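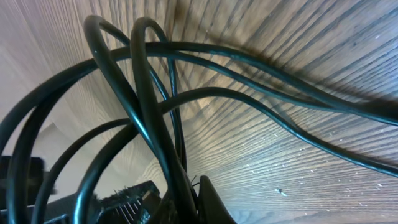 腕部相机的视角:浅色木台面上的一团黑色电缆,夹爪指尖在下方

主题:Zulu工位的理线老是夹偏,顺便把我的保养流程贴出来请大家挑毛病
楼主:Yoga Saragih
发表于 2026年8月2日

各位好,潜水很久了,这回厚着脸皮发个长帖。我在Hudodville的旧线材回收间管一台机械臂,我们叫它Zulu,活儿听起来很简单:一团黑色橡皮线放到木台面上,它用两指夹爪挑出一根,提起来,抖一抖,放进旁边的槽里。做起来嘛,唉,跟我奶奶理毛线差不多,越急越乱。

毛病是这样的。线圈拱起来的地方(图上靠上那两个竖着的圈就是典型)它反倒夹得挺稳,可一到几股线挤在一起的疙瘩那儿,指尖就往右偏,偏得不多,刚好够它夹到旁边那一根。上个月换过指尖之后更明显。现在程序停在411号故障上,意思是夹持宽度和预期不符,我把它复位,它夹两下,又停。

我现在的保养流程是这样,写得啰嗦,请多包涵:

每天开工前,断电,挂牌,用无绒布擦两根指尖的内侧。橡皮线的外皮会在上面留一层滑滑的东西,看着不脏,手指一抹就知道。擦完转一下腕部,看拖链里的线有没有被拽紧。
然后上电回零,让夹爪空合一次,记下控制器里的闭合读数。我们这台正常是510,换指尖以后一直没回到这个数,我就在软件里补了个偏移,心想先用着再说。
每周把腕部相机的镜头拿气吹吹一遍,再跑一次手眼标定,标定板平放在台面正中。
每月查指座的两颗螺钉,涂过线的,看漆线有没有错开。

控制器是Iltirell的,版本比较老,手册第17页讲夹爪偏移,只有半页,我读了好几遍还是没弄懂它到底希望我在哪一步写入。有哪位用过同款的,求指点!需要别的信息我都可以补,晚上一般都在。

——

2楼:Tumelo Ndlovu

楼主写得真细,看着亲切。我在Sondham那边管过一个差不多的工位,先说我的结论:你那个软件偏移八成就是祸根,先去掉。

换指尖以后闭合读数变了,十有八九是指尖底下的定位面没坐平。旧胶、碎铜丝,随便一点东西垫在里面,指尖就歪了。你在软件里把读数补回来,等于告诉控制器“一切正常”,可指尖中心还是歪着的,它当然往一边夹。拆下来,定位面用酒精擦干净,拿刀口尺靠一靠,装回去先别拧死,让夹爪轻轻合上,两根指头自己找正了再拧。我当年也是补了一个季度的偏移,后来拆开一看,里面躺着一小截铜丝,那个心情你能想象。

说到铜丝,你这张图底下靠近指尖的地方,线头有几根细丝散着翘出来,左边那个带棱的插头类的东西顶上也毛毛的。这种散丝最爱往缝里钻,每天擦指尖的时候顺手把缝也看一眼吧。

——

3楼:Lungile Visser

楼上讲的定位面我同意,可我觉得你们都放过了台面。

这块木头纹理太密了,一根一根弯着往右边扫过去,跟线的走向混在一起。再加上左边和上边那么亮,右下角又发灰发冷,线在台面上还投着一片软影子,靠上中间那块就是。你们的识别要是靠边缘找线的,影子边上和木纹边上都可能骗到它。我建议铺一张哑光浅灰的垫子,光源挪到两侧对打,把影子冲淡。我们这里这么改完,夹错的次数一下就下来了,换指尖都没有这么大的效果。

另外右边那些白点子和那一小团浅色的碎屑,也扫一扫呀!我知道线材回收灰大,扫完半个钟头又是一层,可开工前总得是干净的。

——

4楼:Ihor Symonenko

对铺垫子这事我持保留意见,倒不是要跟Lungile抬杠,我自己吃过亏。软垫子会让指尖的下探高度飘。夹爪往下压到垫子上,压进去多少,每块地方都不一样,用久了中间还会凹。楼主的线是拱起来的,有高有低,高度本来就难伺候,再加一个会动的底面,我怕他411没治好又添个下压过载。木台面硬,这一点其实很宝贵。

要改就改木面本身,刷一层哑光浅灰漆,干透了再用,硬度还在,纹理也没了。刷完记得重新示教台面高度,漆也有厚度的,别小看它。

至于Iltirell那半页,我来翻译一下:偏移要在夹爪回零之后、载入工件坐标之前写。你要是在载入坐标以后写,它只改显示的读数,不改指尖中心。我猜你正好写在后面了,所以读数漂亮,夹点照偏。参数号是1805,写之前抄一下旧值,拿纸抄,别信自己的记性。

——

5楼:Yoga Saragih(楼主)

天哪,一觉起来这么多回复,给各位鞠躬。

Ihor说中了,我确实是载入坐标以后写的,刚才远程看了程序,顺序清清楚楚摆在那里,脸红。Tumelo说的铜丝我明天拆开看。刷漆和铺垫子我有点拿不定,台面是前任同事Pieter Makhubela亲手打磨的,他现在调到别的车间了,刷之前我怎么也得跟他说一声,哈哈。

还想请教一个细节:指尖找正的时候,夹爪合上的力给多大合适?手册没写。

——

6楼:Tumelo Ndlovu

给到最低一档,能合上、手指推着还能挪动就行。力一大它就顶着歪的位置不动了,你再怎么拧螺钉都是把歪的锁死。拧的时候两颗螺钉交替着来,每颗一点点,别一口气拧到底。最后再空合几次看读数稳不稳,稳了再画漆线。

还有,找正之前把1805清成零,Ihor讲得很对,不然你看到的读数是加过料的。

——

7楼:Lungile Visser

好吧,软垫子压凹这一点我认,我们用的是薄的硬橡胶板,底下背胶贴死,所以没碰上。刷漆也行,不过刷之前先花一晚上试试灯,灯不用跟Pieter打招呼嘛。拿块白纸板挡在亮的那一侧,看夹点跟不跟着变,变了就说明识别被光带着跑,不变就放心去拆指尖。

但我还是觉得Ihor把高度的事说重了。夹的位置大多悬在台面上方,真正压到底的时候不多。

——

8楼:Ihor Symonenko

Lungile,线团塌下去以后,单股贴着台面的那些呢?图里右边那两条长长的,一上一下往右跑,靠下那条看着挺贴近台面的,我要是去夹它就得把指尖送得很低。从单张图上我也量不出高度,所以不敢说死,楼主可以拿塞尺在现场比一下。硬橡胶板我倒没意见,贴得牢就好,边角翘起来会勾线,这个要盯着。

楼主还可以改一下抓取的次序:先夹拱起来的圈,夹住提高,让底下的疙瘩自己松一松,放下,重新拍照,再算下一个夹点。别拿旧照片去夹动过的线。我们以前为了省时间一张照片连夹几次,省下来的时间全赔在复位上了。

——

9楼:Yoga Saragih(楼主)

好,我把顺序定下来了,贴在这里,各位看看有没有漏的:

先清1805,断电挂牌,拆指尖,擦定位面,看有没有碎丝;
装回去不拧死,最低档合上找正,交替拧紧,空合看读数;
重新跑手眼标定,标定板除了正中,四个角也各放一次;
晚上拿纸板试光,结果记在本子上,再决定刷漆还是贴板;
程序里改成每夹一次重新拍照。

如果读数自己回到510,偏移就不写了。要是还差一点点,就按Ihor说的,回零以后、载入坐标之前写。节拍会慢一些,可我们这边又不赶产量,慢就慢吧,总比我站在旁边一遍遍按复位强。拆完我再回来报告,先去找那把小号内六角,上次不知道放哪个抽屉了。

读者评论

橡皮鸭:四个角放标定板这一条赞同,我们只标正中,到边上就差得厉害。角上那几次记得别让臂挡住光。

老梁修臂:交替拧紧那段收藏了。补一句,螺钉胶用中强度的,高强度的下次换指尖能把你拆哭。

Kopi少糖:有没有人试过给指尖内侧开一道V形槽?夹圆线的时候线会自己滑到中间,夹偏一点也不怕。

橡皮鸭 回复 Kopi少糖:试过,夹单股很好用,两股叠在一起的时候会一起卡进去,看你的线团密不密。

西窗:等楼主拆开的结果,我押铜丝。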